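## 4. Recording a demonstration with the hand units

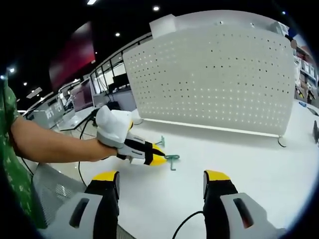 *Fig. 4-1. Two hand units at one table. The far unit is at the small teal parts; the near unit is open.*

This section covers demonstrations made with the Brusard hand units. If you are driving the arm by remote control, go to section 5.

### 4.1 Before you start

1. Clear the table of anything that is not part of the task. Leave the parts you will handle and any fixture they go on.
2. Plug each hand unit into the recorder. Route the cable so it does not cross the place where you will set parts down.
3. Turn on the recorder and start the Gredero program. Wait for both units to show **Ready**.
4. Open and close each unit fully three times. The bar on the screen should move from 0 to 800 and back.

> **Note:** If the bar stops short of 800, run the finger calibration in section 3.4 before going on.

### 4.2 Recording

1. Choose the task name from the list, or type a new one. Use the same spelling every time - the program treats "hook part" and "hook-part" as two tasks.
2. Hold both units still over the table with the fingers open.
3. Press the trigger button once. A short tone marks the start.
4. Do the task at about half your normal speed. Approach each part with the fingertips pointing down at an angle, and close only when both tips are level with it.
5. After placing the last part, open the fingers, back away, and hold still until you hear the second tone.
6. Press **Keep** or **Discard**.

A single demonstration can run up to 60 seconds. Longer tasks have to be split and recorded under separate names.

With two people at the table, agree on who moves first. The person who is waiting keeps their unit open and away from the parts.

> **Caution:** Do not pull on a part that is caught. Open the fingers, let go, and discard the recording. Side loads can bend the finger mounts.

> **Caution:** Do not touch parts with your free hand during a recording. The robot has no way to repeat that step.

### 4.3 How many to record

Small parts with thin stems or hooks need more recordings than blocks do. Plan on 300 for a single pick and place. Change the starting position of the parts between recordings, and turn some of them over.

### 4.4 Messages

- **Tracking lost:** the unit moved too fast or its view was covered. Discard and repeat.
- **Error 573:** the cable is loose at the recorder end. Stop, reseat the plug, and repeat step 4 of section 4.1.
- **Storage low:** copy finished recordings to the Jeria server before continuing - see section 7.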